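My bottling day used to be a sticky mess, so I've changed a few things since October. I rinse every bottle the minute it's poured (dried yeast is a pig to shift!) and stand them upside down in the dish rack overnight. Priming sugar gets boiled in 2 cups of water, then goes into the bucket first - the beer mixes it as it runs in.
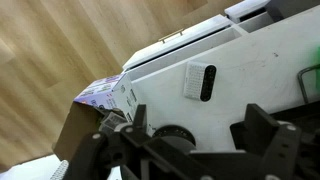
Bronisława Makowska wrote to say she fills over the open dishwasher door, so the drips land somewhere washable. I tried it with my last porter and I'm sold. Leave the caps soaking in sanitizer while you fill.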